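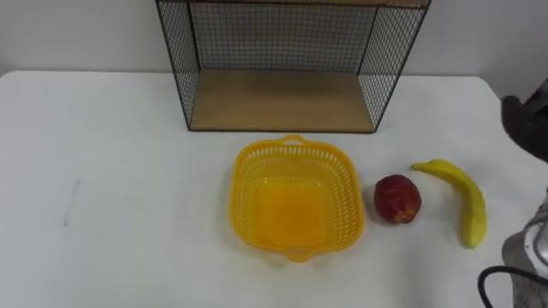 How does a robot learn to put away the fruit?

Think about how you learned to tie your shoes. Somebody showed you, probably many times. You tried, the knot fell open, and they showed you again. A robot can learn in a similar way. It needs somebody to show it what to do, and it needs to be shown very often.

One time of showing is called an example. In our workroom in Veltport, one example goes like this. We put an apple, a banana and a basket on the table. A person moves the robot's arm from a distance, using two handles. The hand of the robot closes on the apple, lifts it, and lets it go in the basket. Then the same for the banana. All this time the computer is writing down two things: what the camera sees, and how each joint of the arm is turning. When the fruit is in the basket, the person presses a pedal with the foot and the example is finished.

Then we take the fruit out and begin again.

Why so many times?

Imagine that you learned to catch a ball, but always the same ball, thrown from the same place. On the first day with a different ball you would have a problem. The robot has this problem even more than you. If the apple is always next to the basket, the robot may learn "go to this place and close the hand". It does not learn "find the apple". Move the apple a little, and the robot will take a handful of air.

So before every example we change something. The banana can point to the wall or to the door. The basket can stand close to the shelf or far from it. On some days we use another apple, a green one. In one week we made 368 examples, and the computer could use almost all of them.

What about mistakes?

Sometimes the apple rolls away. Apples like to do this. If the person can catch it again with the robot's hand, we keep the example, and the robot can learn from it how to correct a mistake. If the apple falls on the floor, we stop and mark the example as "do not use".

The teacher of our robot is Benedetta Gatti. The robot has a name too, it is called Lemon. Benedetta says that the first 50 examples of a new task are fun and after this you need good music. She takes a break every 11 examples – tired hands make shaky movements, and Lemon would learn to be shaky also.

And then?

When there are enough examples, the computer studies them. It looks for what is the same in all of them: the hand goes to the fruit, the fingers close, the fruit goes over the basket. After this comes the test. Nobody touches the handles, and Lemon must try alone.

Try it at home

You need a friend, a bowl and two pieces of fruit. Your friend closes the eyes and is the robot. You may say only small commands, like "left", "down" or "close your hand". Count how many commands you need before the fruit is in the bowl. Then move the bowl and play again.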